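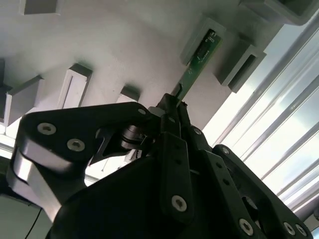

**Gripper drops the board after a few good cycles, help!**

Hi all, I've got a small arm on a bench job in our workshop in Bultholm, putting circuit boards into slotted blocks, and it's started losing its grip. It runs fine for a bit, then on the way in the board twists and either jams on the rim of the slot or pops out of the fingers altogether. The boards are long and narrow and I'm holding them right down at the lower end, with the top end leaning over towards the block, so there's a fair bit hanging out past the fingertips. I've had 4 drops in 57 goes, always on the way in and never on the pick. I've already put the force up twice and I'm scared of cracking something. The worst one was in January, when it didn't stop after the jam and kept shoving until I hit the red button (my heart was going!). Any ideas?

*benchgoblin*

---

**Gilbert**

Stop turning the force up! If it's gripping near one end, any little knock at the other end has masses of leverage and the board just pivots in the fingers. Been there. Move the pick point nearer the middle if your parts allow it, and watch you don't squash any components.

Then look at the fingertips. Ours at the Skultitz site had gone shiny and we'd never noticed. I wiped them with alcohol, stuck thin rubber on, and re-taught the pick. We've done 200 since without a drop.

The bit that bothers me is it carrying on pushing. Set a contact limit on the insert move, so it backs off and faults when it meets resistance. And keep your hands well out of there till that's sorted, please. Test it with a scrap board first, at slow speed.

---

**navum_fan**

might be the cable? mine did weird stuff when the cable snagged

---

**tinsolder**

Check the finger screws too. One of mine had backed out 3 turns and the tip was rocking, though you couldn't see it until you wiggled it by hand (power off!). I put a dab of threadlock on and drew a paint line across each head, so now I can see if one's moved.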